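Murakami Room refit – progress report to Grusari Fund
Period: up to end of December
Stage 2 of 3

Sorry this is going in late in the day, the portal was down most of Monday and I'm writing it up between other jobs. Figures are final unless it says otherwise.

Where we are

Room is open again. Not finished, but open. Tables in, floor down, heating working at the window end and a bit weak at the door end. Stage 1 (strip out, wiring, paint) was covered in the last report so won't go over it here.

Main items this period were the floor and the tables. Storage is behind. Lighting is ordered but no delivery date yet – supplier keeps saying "early in the new year" and I've stopped putting a week against it.

Floor

Old carpet tiles lifted and gone. Wood plank floor down through the whole room, mixed brown and grey, picked because the plain brown sample showed every scuff. Fitters were in four days instead of three. The extra day was the slope by the fire door, which we knew about and had allowed for in contingency. No charge for the second visit when they came back to redo the threshold strip.

One board by the sink has a chip out of the corner. Reported, they will swap it when they do the skirting.

Furniture pads still needed under the old chairs. On order.

Tables

We asked for tables that a group can get around all sides of, with no sharp corners, and that don't glare. Went with the grey rounded tops from Salta on black metal frames. Black edge band all the way round. The old ones had bare edges and they swelled up at the first spilled cup of tea, so the edging was on our must-have list from the start.

Delivered flat, put together on site over two evenings. Two frames came with the wrong bolts, Salta sent the right ones by courier and didn't argue.

Grey top is good. You do still get a faint reflection off it when something pale is close to the surface, more than the sample suggested, but people using the room say it dosen't bother them. Finger marks wipe off with a damp cloth.

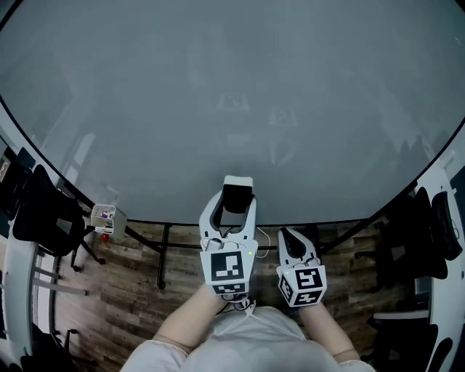 One of the new tables in use. Grey top, black edging, new floor underneath.

Frames have crossbars under the top. Solid, no wobble that I can find, but tall people are catching their knees when they pull a chair in close. We have asked Salta if the bars can be moved back. If not we'll live with it. The standing height table hasn't got this problem and is the one people go for first, so for stage 3 we would like to swap one of the sitting height tables for a second standing one. Same price. Please confirm you are OK with this, it is a change to the list in the agreement.

Storage

Behind, as above. The Trerkura shelving was meant to be up by the end of this period and is still in the corridor in its boxes. Wall by the door turned out to be hollow where the drawing says brick, so the fixings we had are no good. New fixings are in, fitter isn't free until next month.

In the meantime small stuff is living in open boxes. Works better than expected for the day to day – people can see what's in them – but it's no good for anything that has to be locked away, and labels need redoing as half of them are in my handwriting.

Use of the room

Up to 70 people a week coming through since it reopened. The booking sheet only started properly in the second week so treat that as a top figure, not an average. Mornings are busy, afternoons patchy, evenings better than before the refit. Two groups who left when the heating went have come back. A third is thinking about it.

Comments from the book by the door, shortened:
– much brighter
– can we have hooks for coats
– chairs don't match the tables (true, chairs weren't in the bid)
– echoes a bit with the carpet gone

The echo is real. Worst when the room is half empty. Looking at a pair of felt panels for the end wall, would come out of contingency if you agree.

Money

All in dollars, tax included, this period only.

Floor, fitting and disposal: budget 1,115, spent 1,093
Shelf fixings, pads and bits and peices: spent 723

The second line is over what we thought. Most of the overspend is the new wall fixings, which were not cheap. The small saving on the floor covers a little of it and the rest is from contingency. Tables were paid in the last period against the deposit and final invoice so are not repeated here. Receipts are in the shared folder, floor ones first. The courier slip is missing, have asked for a copy.

Problems and risks

Lighting date. If it slips past the end of next month the ceiling work clashes with evening bookings and we would have to close for a few days.

Shelving. Should be fine once the fitter is in. Boxes in the corridor need to be gone before the fire inspection either way, will move them to the back store if we have to.

Heating at the door end. Radiator bled, slightly better. Might need a new valve.

Next period

Shelving up and boxes cleared from the corridor
Lights in, if they come
Skirting and the chipped board
Coat hooks (cheap, will just do it)
Answer from Salta on the crossbars
Proper labels

What we need from you

OK on the table swap. OK on felt panels from contingency. And whether you want the final report on this form or the new one, as the link in your last email goes to the old version.

Stage 3 claim to follow once the lights are invoiced.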